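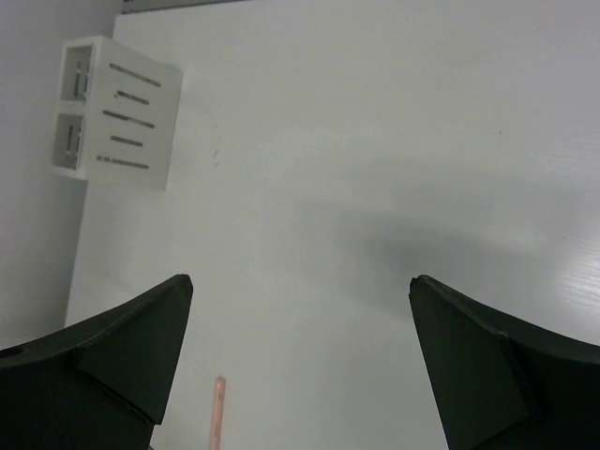 Munby, April

Photometry of a short-period variable star with a small refractor

Nnamdi Ekwueme, second-year observational astronomy project

1. Aim

The aim was to measure the period of a pulsating variable from the Pilero field list and compare it with the value printed in the course handout. The target is too faint for the naked eye from Munby, where street lighting hides most of the fainter stars near the horizon.

2. Method

Images were taken through a green filter from the Cament teaching dome. Exposures were 27 seconds each. Of the 293 frames recorded, 68 were rejected for thin cloud or trailing, which left 225 for measurement. Bias, dark and flat corrections were applied before any brightness was read off.

Differential photometry was done against two comparison stars of similar color. The aperture radius was held fixed within each session. Times were corrected to the center of the Sun before the light curve was folded.

The detector response was checked with a set of flats at increasing exposure. It was linear up to the highest level used, and target counts were kept above 3,000 per frame.

3. Results

The folded curve shows a steep rise and a slower decline. The period agrees with the handout value within the error of the fit. Scatter is larger near minimum, where the star is faintest. One session sits slightly above the others at all phases. Changing the second comparison star reduced this offset but did not remove it.

4. Sources of error

Focus drifted as the tube cooled and was corrected by hand once per session. No color term was applied. Coverage of the rising branch comes from two sessions only, so the time of maximum is less certain than the period. A further run on the rising branch is planned with the Babalola reducer fitted.

Contact: Cament teaching dome, Munby | Copyright the author | Back to top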